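Guide de l'espace client Arsenault
Section 4 – Programmer des versements automatiques dans votre compte d'épargne-retraite

Cette section s'adresse aux titulaires d'un compte individuel. Pour un compte ouvert par l'employeur, reportez-vous à la section 6.

Avant de commencer

Munissez-vous de votre numéro de client et d'un relevé d'identité bancaire au format PDF. Le compte à débiter doit être à votre nom. Un compte joint est accepté si vous en êtes l'un des titulaires.

Le montant minimal est de 40 euros par versement. Les fonds de la gamme Vuvesen demandent un minimum de 70 euros.

4.1 Enregistrer le compte à débiter

1. Connectez-vous à l'espace client et ouvrez le menu Mes comptes.
2. Cliquez sur Coordonnées bancaires, puis sur Ajouter.
3. Saisissez l'IBAN sans espaces.
4. Joignez le relevé d'identité bancaire et validez.
5. Entrez le code à usage unique reçu par SMS.

Le compte apparaît d'abord avec la mention En attente. Vous pouvez fermer la session pendant la vérification. Un message vous est envoyé dès que le compte passe à l'état Actif.

Attention : après trois codes erronés, l'ajout est bloqué jusqu'au lendemain. Le blocage ne touche pas la consultation de vos comptes.

Si vous travaillez depuis un poste partagé, déconnectez-vous avec le bouton situé en haut de page. La fermeture de l'onglet ne met pas fin à la session.

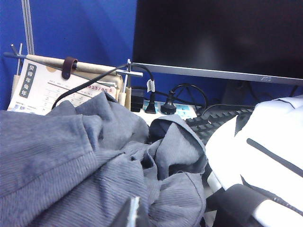
4.2 Créer le plan de versement

1. Dans Mes comptes, choisissez le compte d'épargne-retraite à alimenter.
2. Cliquez sur Versements, puis sur Nouveau plan.
3. Indiquez le montant et la périodicité (mensuelle ou trimestrielle).
4. Choisissez le jour du prélèvement, entre le 1er et le 28.
5. Répartissez le montant entre vos fonds. Le total doit être égal à 100 %, sinon le bouton Continuer reste grisé.
6. Relisez le récapitulatif, cochez la case du mandat et signez.

Note : un plan en ligne peut aller jusqu'à 683 euros par mois. Pour un montant supérieur, adressez le formulaire 333 à votre conseiller.

4.3 Modifier ou suspendre un plan

1. Ouvrez Versements, puis Plans en cours.
2. Sélectionnez le plan et cliquez sur Modifier ou sur Suspendre.
3. Confirmez avec un nouveau code SMS.

Toute demande doit être enregistrée au moins cinq jours ouvrés avant la date prévue – passé ce délai, le prélèvement en cours est maintenu et le changement s'applique au suivant. Un plan suspendu garde sa répartition et peut être repris depuis le même écran.

Attention : suspendre un plan n'annule pas les versements déjà investis. Les sommes restent soumises aux règles de déblocage de votre contrat.

4.4 Messages d'erreur

IBAN non reconnu : vérifiez la saisie, en particulier la confusion entre la lettre O et le chiffre 0.
Titulaire différent : le nom du relevé ne correspond pas à celui du contrat. En cas de changement de nom, joignez un justificatif depuis la messagerie.
Mandat expiré : supprimez le plan et recommencez à l'étape 4.2.

Pour toute autre erreur, écrivez à Brigitta Eder, service Versements, par la messagerie de l'espace client, en précisant l'heure de l'incident et le libellé exact du message.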